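Udbridge Adult Bible Study Project
Progress report to the Tolentino Fund, through the end of February

Dear friends at the Fund,

We have finished the first half of the course on the Psalms, and I'm so glad to be writing this one! When we applied, we hoped to get 2 groups going, one in the morning and one after supper. Both are running, and the evening group has grown to 15 regulars, several of whom had never opened the Old Testament before.

The laments were the surprise. I had planned one session on Psalm 88 and we spent three on it (people simply wouldn't let go of that last line about darkness). We talked about whether a prayer can be a complaint and still be faithful, and the morning group got into a long and very good argument over whether Psalm 137 should be read aloud in worship at all. They did not settle it. I've promised we'll come back to it after Easter.
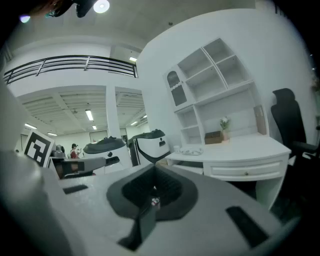 Filed under: Grants and Reports

Spending to date is $3,357, nearly all of it on study Bibles, the large-print workbooks and rent at Clanasance Hall. We ordered 100 workbooks so the second half of the course is already covered. The printing came in a little under the estimate, and with your permission I'd like to put the difference toward a shelf of commentaries people can borrow.

One thing is behind. The recorded readings for members who can't get out in the evening are only partly done, and the Judeck parish, which is sharing the work with us, needs until spring to finish its portion. The psalms of ascent are recorded and they sound wonderful.

Next up are the royal psalms, then a few weeks on how the New Testament writers quote them, starting with Psalm 110 and the letter to the Hebrews. Receipts are attached. Please come and sit in on an evening if you can, we start at 7:00 and there is always room.

With thanks,
Crisanto Buenaventura
Course leader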